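The table in my kitchen is older than my marriage, and for a long time I treated it badly. I put hot cups on it, I cleaned it with the same spray I used for the windows, and one winter I let a plant pot leak on it for 2 weeks. When I moved to Tillitz, I decided to learn how to take care of it.

## A town that likes bare wood

In Tillitz, many families keep their tables without a cloth. There is a small shop, Prostness, which repairs furniture and sells oil and wax in metal cans. I went there in June with a question about white rings and I stayed for the whole afternoon. The workshop behind the shop has 7 tables waiting most of the time, and the oldest repair book has 728 entries, nearly all of them for kitchen furniture.

They taught me first to look at the grain. On a pale table it can be so quiet that you stop seeing it, until the light comes from one side. You must always rub in the direction of the lines, also when they bend.
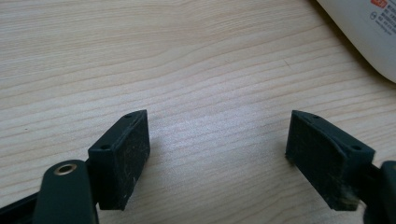

## Oil or wax

The people at Prostness use an oil called Dostar. It goes on thin with a cotton cloth, and after a quarter of an hour you wipe off what the wood did not drink. My neighbor prefers Hoshino, a harder wax, and she says that oil makes a table yellow. I have tried both. The wax feels nicer under the hand, but the oil is easier to repair when a guest forgets a wet glass.

For small scratches I do nothing now. I used to sand them, and every time I made a shallow place that was worse than the scratch. The deep ones I fill in spring, when I can leave the window open and we eat on the balcony until the smell is gone.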